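Thursday, June -- dye and print bench

Color loss on printed cotton, second wash series. Continues from the Fetora notes.

Cloth stock: plain-weave cotton, three print pastes. Paste A is the Guerreiro binder as supplied. Paste B is the same binder with the extra fixer. Paste C is the old in-house mix, kept as the reference. All strips cut along the warp, edges overlocked, marked in the corner with laundry pen.

Started the bath at 9. Target 30 C for the first set. The bath controller overshot on the way up and took a while to settle, so strips went in late. Agitation on low. Detergent dosed by weight, not by scoop; the scoop gave a spread last time that made the reds useless for comparison.

Cycle count for this series is 8 per strip. Rinse between cycles in tap water, no softener. Drying flat on mesh, fan off. With the fan on, the top face dries first and pulls loose pigment with it, and the readings come out different front to back.

Readings after the last cycle, by eye under the daylight tube, then by meter:

Red: A and B hold. C has gone toward brick, more at the overlocked edge than in the middle.
Yellow: all three usable. B slightly greener than the unwashed strip. Meter agrees.
Blue: A lost the most. B better. C streaky, probably from the screen and not from the wash.
Black: see below.

Black is still the problem. The thick lines are overprinted on the color blocks, so the paste sits on top of a layer that is already cured. It rubs off there before it rubs off on bare white. Crock test on the A strip left a gray mark on the dry cloth and a darker one on the wet cloth. Same test on bare white was nearly clean. This points at adhesion between layers and not at the pigment. Next screen should leave a gap under the line and let the black go straight onto the cotton, with a small overlap to cover registration error. 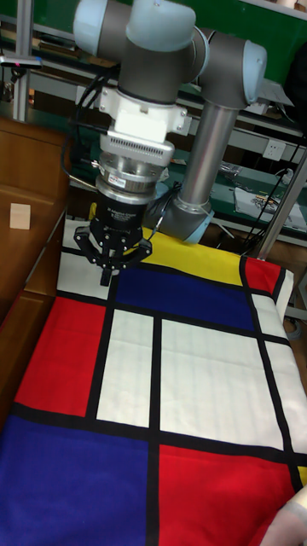
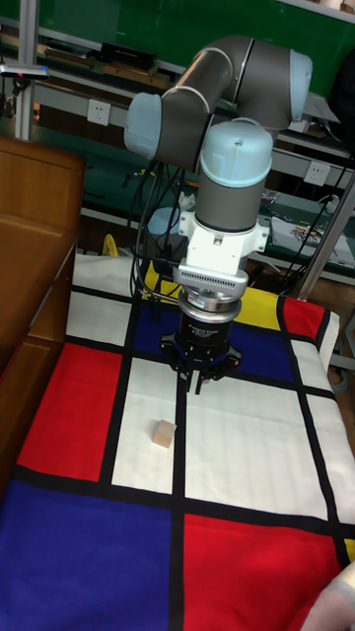

Grid-print cloth in use as a table cover, both views.

Registration: the Skastness screens were drawn for a wider cloth and scaled down, and the overlap did not scale properly. On the narrow lines there is almost none. A white sliver shows wherever the cloth stretched on the table. Asked for the artwork to be redrawn at final size -- no date yet.

Curing: oven strip from the Greltosach batch read 102 at the exit end, which is too low for this binder. The belt was probably running fast. This may explain part of the blue loss on A, as those strips went through first. Not claiming anything until the strips are repeated with the belt slowed and a second probe taped to the cloth itself. Air temperature in the tunnel says little about what the paste sees.

Shrinkage was measured on the same strips. Warp worse than weft, as expected. The printed areas shrink less than the bare ones and the cloth puckers slightly along the boundary. Pressing takes it out. It comes back after the next wash.

To do:
- repeat blue, paste A, slow belt
- crock test on black over bare white, all pastes
- new laundry pen, the current one bleeds
- clean the mesh, there is red on it from the C strips
- check whether the fixer drum was opened before the first series or after

Bath drained and rinsed. Strips are in the flat drawer, face up, tissue between.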